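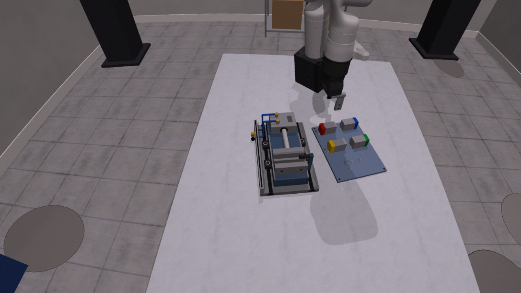

Small companies should be allowed to bid on foreign aid contracts without hiring a consultant to read the paperwork for them. I spent part of December helping Bralen, a water pump maker in Trivham, with an application that ran to 141 pages. The firm has nine employees. Its owner, Sigrun Haugland, filled out the same safety form three times for three offices. A cardboard box on a metal shelf would hold the whole file, and it would be a heavy box.

We say trade and aid are how we make friends overseas. Then we set up the process so that only firms with 300 people and a legal department can take part. Bralen's pumps are cheap and easy to fix — the kind of thing a village can keep running on its own. I would start with one short form for any contract under $80,000, good at every office. Congress could ask for that this year.

Last updated: 8 June 2018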